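Okoneck barracks, transit block 2: walk-round before the visiting battalion moves in
18 Sep 2020

Fire doors: OK. All of them close by themselves now, and a big thank you to whoever eased the one by the stairs!

Extinguishers: OK, tags in date until February.

Armoury key log: NOT OK. Entry 3659 has no signature, so please, whoever drew that key, pop in and sign.

Bunks: up to 15 to a room, and do leave the window side clear (I know it's a squeeze).

Vehicle gate: slow to open. Harms have been rung and I'll look again once they've been.
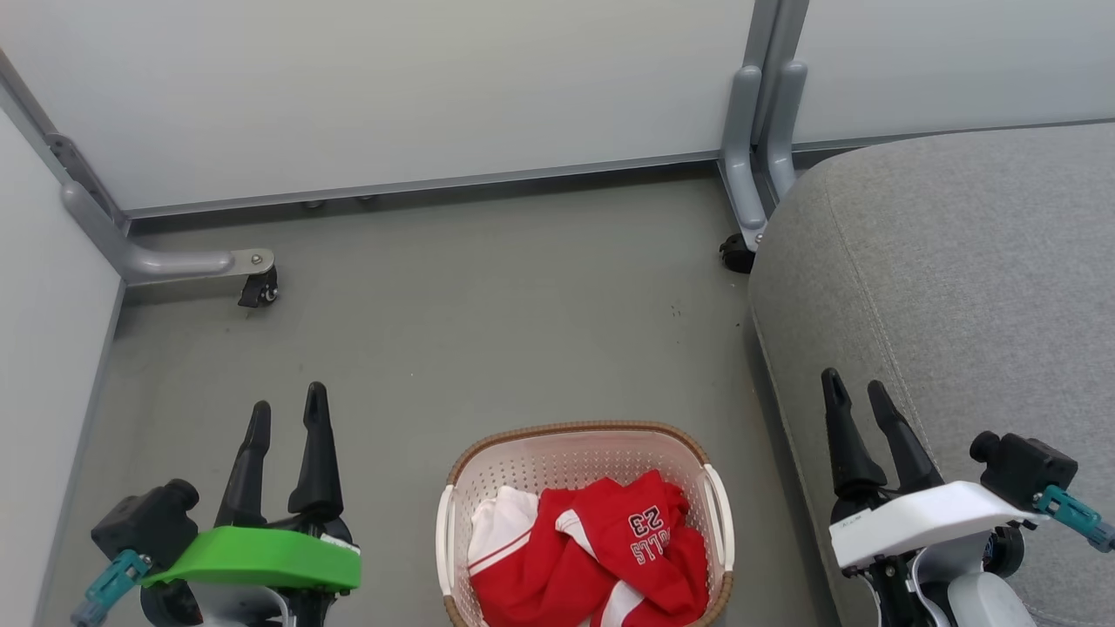 Carola Sperling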